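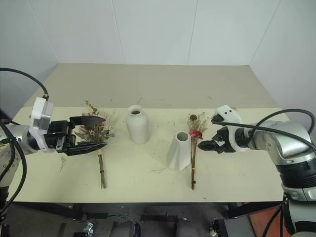

Dried flower show to open at Gondon Hall in January

Entries are open for the Tembridge dried flower show, which moves to Gondon Hall this winter after outgrowing its old room at the Derkach Street library. The show has 6 classes, including a new one for arrangements made in a pair of plain white vases.

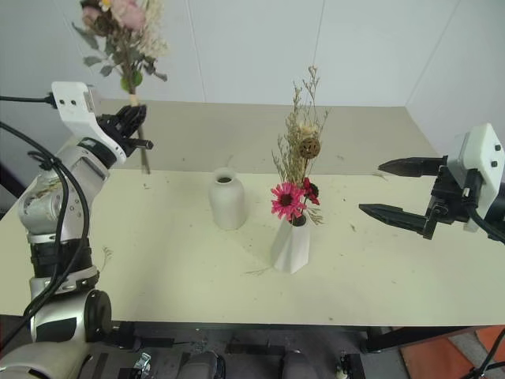
Pink and dark red blooms with a brown seed pod and tall dried grasses in a faceted white vase.

Entry forms are at the library desk and at Selach Garden Supply. There is no fee for anyone under 16.
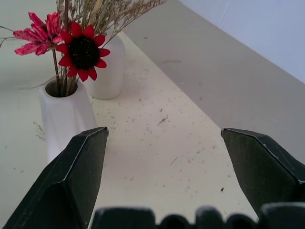

TEMBRIDGE, 2023-10-03 - The Tembridge dried flower show will be held at Gondon Hall in January, organizers said. Last winter's show drew 483 visitors to the library and 39 entries, and several of the larger pieces had to be set up in the hallway.

The paired vase class asks each entrant to fill two white vases of different shapes and place them side by side. Any mix of dried blooms, grasses, twigs and seed pods is allowed. Vases may be ceramic or glass but must be plain white, with no painted design. Each entry gets a table space two feet wide and will be judged from the front.

Show organizer Shadi Atallah said the class came out of comments left by visitors last winter. "People liked the small arrangements on the tables more than the big ones on stands," Atallah said. "They wanted to see something they could put together at home."

A separate class for tied bouquets returns with one change. Stems must be bound at a single point, and the bouquet will be shown lying flat. Last winter's bouquets were stood in jars, and judges had trouble seeing how they were tied.

Atallah said entrants should bring a few spare stems, as dried material sheds and snaps when it is moved. Floral foam and wire may be used if they are hidden. Silk and plastic flowers are not accepted in any class.

Entrants can set up the evening before the show or from 7 a.m. on the day, and must leave the hall by 9:30. Judging is closed to the public. Doors open at 11 a.m. and admission is $2.

Parking is behind the hall, with the entrance on Mill Road. Arrangements not collected by 5 p.m. will be taken to the library, where they can be picked up during regular hours the following week.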